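Casual demonstrators wanted — Tollton

Do you have two working hands and a high tolerance for shuttlecocks? Indlow is collecting examples of everyday picking and placing for a learning system, and it learns by copying people. We'd like them to be patient people.

You'll work a hand-held gripper with two fingers, moving small objects from one spot to another. Then you'll move them back. A full shift is 200 goes, and the target for the project is 95 shifts by September, so there's no danger of running out.
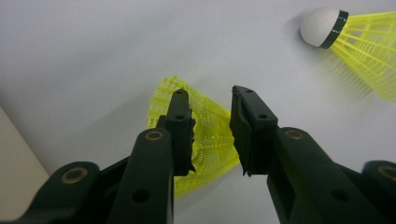

Fumbles are fine, within reason. If you drop something, pick it up with the gripper and carry on — please don't use your other hand, however tempting. Badminton skill is neither required nor, from what we've seen so far, much help.

Shifts run four hours, with paid breaks. You must be 18 or over. We have 10 places and can train left-handers.

To apply, send a short note with your availability to Clementina Magalhães at the Tollton office by 18th March. Résumés are optional. Questions about the gripper go to Dinesh Weerasinghe, who has favourite screws and will tell you about them.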